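Talks > Materials > Floors > Speaker notes

We use cookies to remember your settings. Accept or manage.

End-grain floors: laying, living with and repairing them
Speaker notes, Wed 12 February, Gasesden hall

Start on time. Lights down after the first slide, not before, or people trip over the bags.

Opening. Ask who has walked on an end-grain floor. Plenty of people have, in old workshops and print rooms, without giving it a thought. The block is stood up so the fibres run vertically and the cut end takes the wear. Explain why a butcher's block is made the same way. Pass the two sample blocks along the front row and ask for them back.

Movement. Slow down for this part. Wood changes size across the grain far more than along it. Stand a block on end and both of its wide directions are across the grain, so the floor moves in length and in width. An ordinary strip floor mostly moves one way. Leave the gap at the wall. Mention the Flilby job: 491 blocks laid tight to the brickwork in a dry month, and by the end of the next wet season the middle had lifted enough to catch a door.

Colour. Mixed timbers are fine if the densities are close. Sort into piles by colour before laying and draw from all of them, otherwise you get a dark patch where one box ran out. Stagger the rows. Keep the line straight with a string and check it every 4 rows.

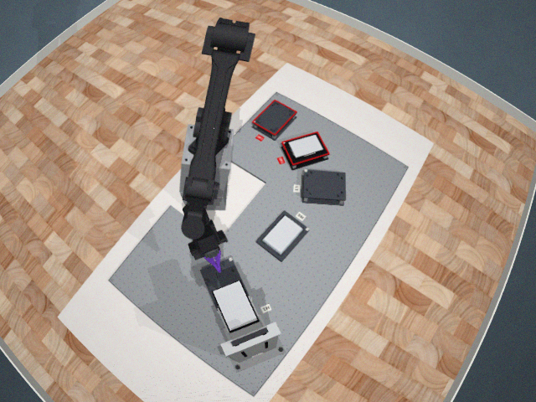

At the Jirkum session a woman asked whether a mixed floor will even out in colour over time, and said hers had gone the other way, with the pale blocks yellowing and the red ones fading near the window. Answer: she's right, it depends on the species and the light. Don't promise anyone an even colour. Rugs leave a mark, so move them now and then for the first year.

Finish. End grain drinks oil. Budget for well over what the tin says. Thin first coat, wait, wipe off whatever is sitting on top. Rags go flat outside to dry, never in a heap. Repeat the bit about rags.

Repairs. Best part of the talk, leave ten minutes. Split the damaged block with a chisel from the centre out, clean the bed, fit the new one slightly proud and sand it back. Keep spare blocks in the same room as the floor. At Bhutto they stored theirs in a tin shed and none of them fitted when the time came.

Costs. The last floor we priced took 707 blocks, with offcuts used at the edges. Labour was the larger share. If asked for a rate per square metre, say it varies and offer to talk afterwards.

Questions. Repeat each one into the microphone. Collect the sample blocks.

Comments

ridgecap: Does the gap at the wall still apply if the blocks are set in bitumen? Ours are and the edge looks fine.

Marnie T: Yes, leave it. Ours looked fine for six years too.

oldshed: Could you put the oiling part up as its own page? I missed most of it, the microphone kept dropping out.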